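Zomel interpreters to be paid for cancelled bookings from next year

Nov 3, 2025

Freelance interpreters who work through the Zomel agency will be paid in full for bookings cancelled at short notice, under new terms sent out to them this week.

The change covers assignments called off less than 30 hours before they are due to start. Until now the agency paid a flat travel fee and nothing for the time set aside. It will apply to court, hospital and conference work, and to remote jobs done by phone or video link. 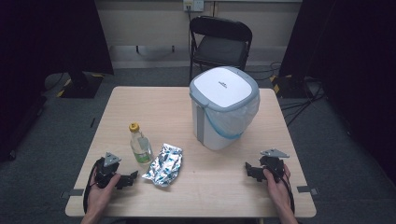 Zomel took over the smaller agency Hukau in August and has been working through two sets of contracts ever since. Hukau paid half the fee for late cancellations, and its interpreters had asked to keep at least that much. The new terms go further, but they also bring in a shorter minimum booking for telephone work, down from an hour to 22 minutes.

That second point has been less popular. Interpreters of rarer languages, who may get only one or two calls in a day, stand to lose most by it. Several had already written to the agency when a draft was passed round.
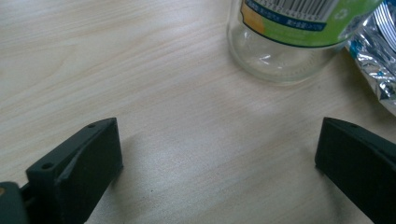
Ogunleye told the newsletter that the cancellation money was welcome and long overdue, but that a short call to a hospital ward still takes up a morning. You have to read up on the vocabulary beforehand, be at your desk in good time and keep the line free in case the doctor is late, and none of that is in the 22 minutes.

The agency said in a written reply that preparation time would be looked at separately. It did not give a date. Interpreters who are sent papers in advance, such as a witness statement or a set of slides, can already claim for reading them if the job is a conference or a hearing.

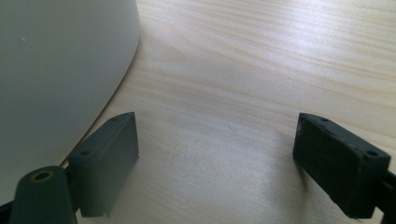
A light-coloured wooden surface and the curved edge of a white object.

Written translation is not affected by the new terms. Rates there are still set by the word, with a minimum charge for anything under 500 words. Translators who also interpret will be sent two separate agreements and can sign one without the other.

Bookings will move to a single online system called Kiltik, which Zomel already uses for its court work. It shows the time at which a job was cancelled, so there should be fewer arguments over whether the fee is due. Former Hukau interpreters will need to set up a new account and enter their language pairs again. 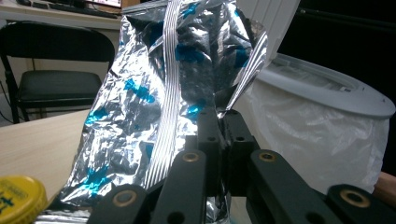
Crumpled silver foil with blue printed patches.

The terms come into force in the new year. There are 34 pages in all, with the cancellation rules in the fourth section. Questions should go to the bookings desk in writing, and signed copies can be returned by post or uploaded to the new system.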